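Subject: Re: [drosholm-users] Shirts coming out gray
To: drosholm-users

> Since we moved to the new building my white cotton shirts have gone
> dull. Same soap, same machine. Is it the water?

Most likely, yes. The Prusudberg supply tested at 232 ppm last December, a good deal harder than what you had in Skinden. Hard water ties up the soap and leaves a film in the cotton.

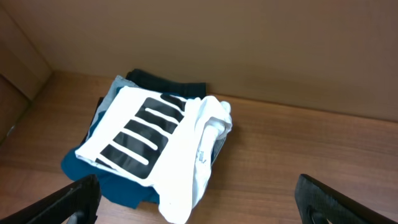 Maurya, list moderator

I had the same trouble and added two spoons of washing soda per load. It took about 19 washes before the collars looked right. Skip the fabric softener for now, and don't fill the drum past two thirds. Liquid soap did better than powder for me.

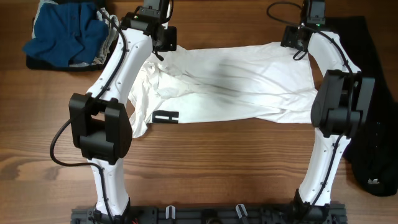 Does vinegar in the rinse do the same job?
It loosens some of the film, but it won't soften the wash water, so you still need the soda.

The archive has a long thread on this under "limescale." Search there before buying a filter.
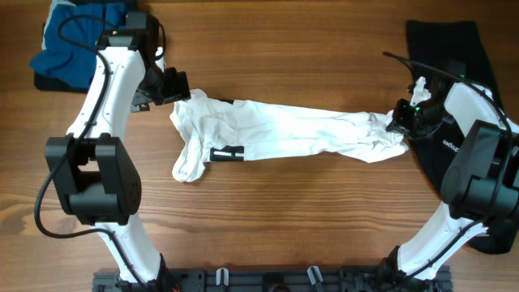
White garment, held out over the table

Maurya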